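Desk Notes: the lamp that wants to be a sundial

Plenty of design objects land in our inbox promising to change the way we relate to time, light, air or soup. Most of them want to be charged overnight first. So it was with low expectations that I opened the message about the Carnine, a desk lamp that tells you the hour by moving its own shadow across the table. I have now read the whole press pack, borrowed one for the best part of a fortnight and argued about it with my sister, and I'm sorry to report that I like it.

The Carnine is the work of Ye-rin Hyun, who trained as a furniture maker and came to lighting, she told me over the phone, "by getting annoyed at a lamp". It has a heavy round foot, a thin upright pin and a ring of light above it that you would take for an ordinary halo lamp until you noticed that only a part of it is lit at any one time. As the day goes on the bright part creeps round the ring, the pin's shadow creeps round the foot, and you can read the time off the notches. To the nearest quarter of an hour, if you squint. To the nearest lunch, if you don't.
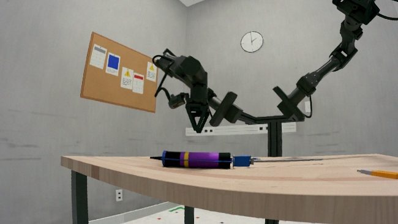 I asked Hyun whether people found this maddening. She said that some did, and that they were welcome to look at their phones, where there is a perfectly good clock surrounded by everything else they were trying to avoid. There are no numerals anywhere on it. There is no alarm. There is an app, I'm afraid, but its only job is to set the lamp to your local time, after which it suggests that you delete it. I have never been so politely shown the door by a piece of software.

The light itself is good, if a bit on the amber side after five. It is meant to go that way, warming up through the afternoon as though your desk had a window facing west. Mine has a view of a bin store, so I was grateful. For drawing or sewing you would want something whiter, and holding down the foot for 2 seconds gives you the full ring at full brightness, with the clock suspended until you let it carry on. The first evening I forgot about this, left it on full and concluded that the thing was broken.
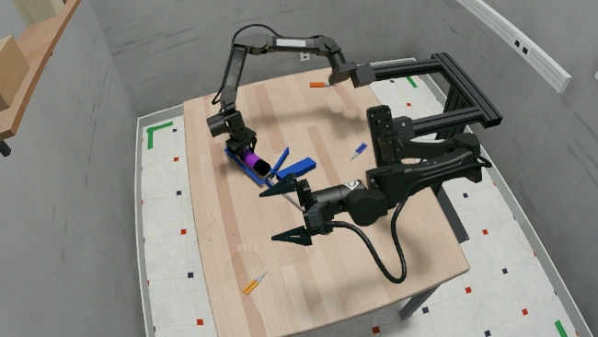

What it costs, and what else there is

It isn't cheap. The first batch is being sold through Farooqui, the small shop that also gave us the folding umbrella stand I was rude about in May, and the lamp comes in 2 finishes, chalk and a brown they insist on calling "rye". Get the chalk. The shadow is the whole point and on the rye you have to hunt for it like a contact lens.

If you like the idea more than the price, there is the Kurel, which does something similar on a wall. It is a flat disc with a peg in the middle and a light hidden in the rim, and Uzma Janjua, its designer, has been quietly improving it for years. The newest version has lost the buzzing noise and gained a proper dimmer. You need to fix it at head height or above, away from any other lamp, or you end up with several shadows and a choice of times.

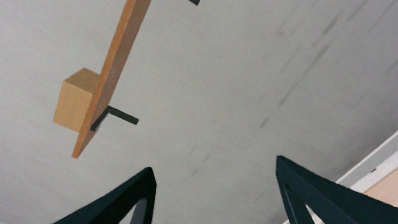 A pale grey wall, seen at a tilt, with a wooden shelf and a box.

Janjua is good company on the subject of walls. Her view is that people fuss over what goes on them and never ask what light does when it lands there, so that a lovely object ends up flattened by a ceiling spot. She recommends living with a bare torch for an evening before you drill anything. I tried this. I learned that my plastering is worse than I had thought, and that the neighbours can see in. 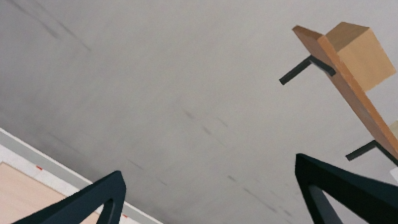
Grey wall, brown shelf, pale skirting board.

And then there's the Plurnov, which I mention mainly because three readers' worth of patience would be needed to assemble it. It arrives as a flat sheet of card with a bulb holder, and 9 folds later you have a shade with slits that throw stripes on the ceiling. It keeps no time whatsoever. My sister, who built ours, says it took her most of a film and that she wouldn't do it again, but she has also refused to give it back.

The Carnine has to be returned to Farooqui this week. I've wrapped the foot and found the box, and have so far failed to put the one inside the other.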